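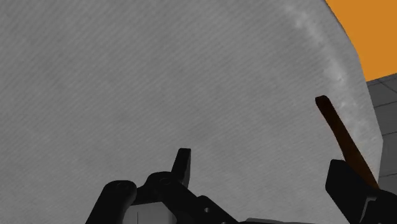

Gray textured surface against orange, rendered.

Comoso Survey Records, data card

Summary
Comoso is a table of finds from the excavation at Skeltodcombe, a low settlement mound with at least two phases of stone building. It holds 3796 records, one per find or per bagged group of small fragments. The records were typed up from paper context sheets and checked against the storage labels at the Tultell depot.

Contents
finds.csv - one row per find: find number, context, trench, material, weight in grams, period, notes.
contexts.csv - 255 rows, one per excavated context, with the context above and below where known.
samples.csv - 166 soil samples, with volume before and after sieving.
trenches.csv - corner points and opening depth for the 8 trenches.

All files are UTF-8, comma separated, with a header row. Empty cells mean "not recorded". A zero is a measured zero.

Field notes
period uses the site phasing and should not be read as a calendar date. Phase 2 is split into 2a and 2b in trenches 3 to 5 only. Elsewhere the floor that divides them did not survive.
weight was taken after washing for pottery and stone, and before cleaning for metal.
context joins to contexts.csv. Finds from the spoil heap carry the value U/S and have no match there. 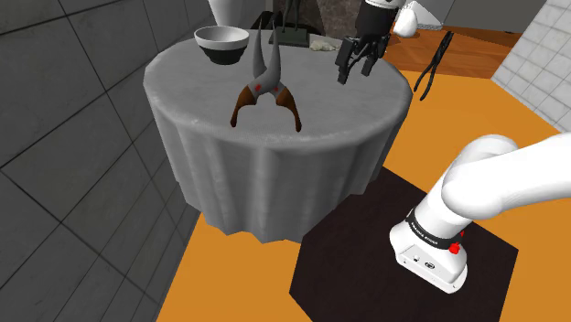

Can the pottery weights be compared between trenches?
Only within the same sieving method. Trenches 1 and 2 were dug without sieving, so small sherds are underrepresented there.

Known problems
Trench 6 was re-pegged in July after the north baulk collapsed. Depths logged before that use the old datum and are marked D1 in notes. They have not been converted.
Animal bone is weighed but not identified to species.
Find numbers issued twice have the suffix b on the second use.

Maintenance
Data entry: Stefaniia Sydorenko. Phasing and context matrix: Illia Shevchuk. The column layout follows the Vakulenko recording sheet, with the sketch fields dropped. Send corrections with the find number and the old and new values - changes are listed in CHANGES.txt.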